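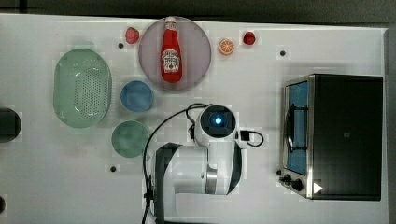
Edgars Navickas: Same fault at our site. Item counts go back to the previous value after every overnight sync, and the log shows no error at all. We cleared the local cache on each handheld and it made no difference.

Ticket 2510
Product: Skesel stock catalogue, connected to Tunon ordering
Opened: 28 May 2024
Category: Sync and data
Status: Resolved

Summary
Edits made to produce and condiment records in Skesel are saved and display correctly until the overnight sync. The next morning the old count is back. Records in other groups keep their edits. The record history lists the manual edit but has no entry for the change back.

Steps to reproduce
Open any record in the produce group. Change the count and save. Log out. Run the Tunon sync by hand from the admin page. Reopen the record. The count has gone back to the earlier value.

Checked so far
User permissions: normal. The same account can edit dry goods and the change holds.
Cache on the handhelds: cleared, no change.
Server clock: correct, matches the Tunon host.
Browser: same result in every browser we have installed.
Sync log: reports success, with no skipped records. 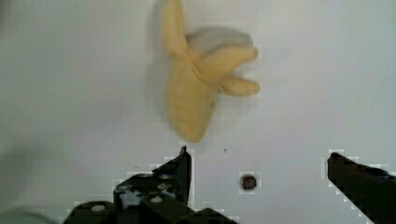 Yellow banana, peel open, against a pale surface.

Support note
Please send the full export of the group table, including archived groups. The sync log only reports at record level and won't show a conflict between groups. Do not run a full rebuild yet, as it will overwrite the history table.

Customer update
Export sent. There are 2 produce groups in it. The second is archived and does not appear in the normal list view. Both have the same external code. Condiments has the same problem.

Support note
Confirmed. When the Clarnon import tool was used in October, it created new groups and archived the old ones but left the external code on both. Tunon matches on the code alone and ignores the archived flag, so it reads the count from the old group and writes it back over the live one. The write goes in below the history layer, so no entry is made.

Fix applied
1. Paused the scheduled sync.
2. Removed the external code from the archived groups.
3. Ran a group check. It listed 14 records still linked to an archived group.
4. Moved those records to the live group.
5. Ran a manual sync and compared counts before and after. No change.
6. Turned the schedule back on.

Customer update
Counts held after the first scheduled run. We will leave the ticket open for 3 nights before signing off. Is there a way to block duplicate codes at import?

Support note
Not in the current build. A request has been logged with Uibo, who maintain the import module. Until it is released, sort the group export by external code after any import and look for repeats. Archived groups have to be ticked in the export options or they are left out.

Edgars Navickas: Applied the same steps here. Our duplicate was in dairy, also archived, also from the import tool. Counts are holding. One thing to add to the instructions: the group check has to be run from the admin account, otherwise it returns an empty list with no warning.

Support note
Added to the help article. Customer reports no further changes to counts. Closing.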